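What I Brought Home From the Robot Open Day
(tips for the garage, the pantry and the bench)

Ekanora opened its Sterkbridge shop to the public one Tuesday in April, and I went for the free coffee. Admission was $2, so the coffee wasn't free. They had a robot arm moving blue blocks, and I stood there for 70 minutes taking notes on the shelving like a man casing a hardware store.

Buy one kind of bin. The whole place runs on blue ones with ribbed sides, and your eye stops fighting you the minute everything matches. At home I had coffee cans, two shoeboxes and a thing that once held cheese balls. Pick a bin you can still get next year and throw the cheese ball thing out. Ribbed walls hold up better under a load of screws, too.
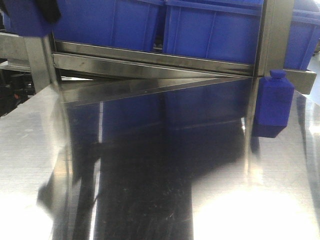 If you're tempted by a stainless top for the bench, know what you're getting into. It shows every streak. Wipe with the grain, never in circles, using a damp microfiber cloth and one drop of dish soap, then go over it again with a dry cloth. Scratches are forever, or at least they are on my budget. A light pass with a gray scouring pad, again with the grain, will blend the small ones. And turn your work light so it bounces off the wall. Pointed straight down at steel, it will have you squinting at your own screwdriver.

Tilt your shelves. A bin that leans toward you can be read without being pulled out, which at my age counts as exercise avoided. Shim the back feet of the bin with scrap wood, and screw a strip along the front edge of the shelf so nothing slides into your lap.

The arm was called Kuten, according to the handout. It picks up a block more carefully than I pick up my grandmother's china. I asked what it cost and was told that depended. In my experience things that depend run more than 400 dollars, so I'm staying with my own two hands and a pair of rubber-dipped gloves ($2 at the farm store, and they grip fine).
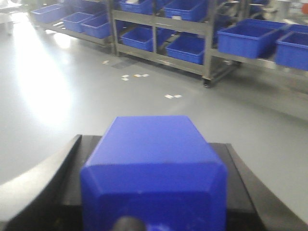 Put casters on anything you'll ever need to sweep behind. Get the locking kind for at least two corners, and add up the load before you buy. My garage rack weighs 110 pounds full, and the first set I bought gave up by supper.

Sweep before company comes. I say this as somebody who has hosted.

Label the front of the bin and leave the lid alone. Lids wander. Painter's tape and a fat marker will do for the first month, until you find out what you really keep in there - mostly chargers, in my case.

Coffee was weak. The parking lot drains badly, so wear boots.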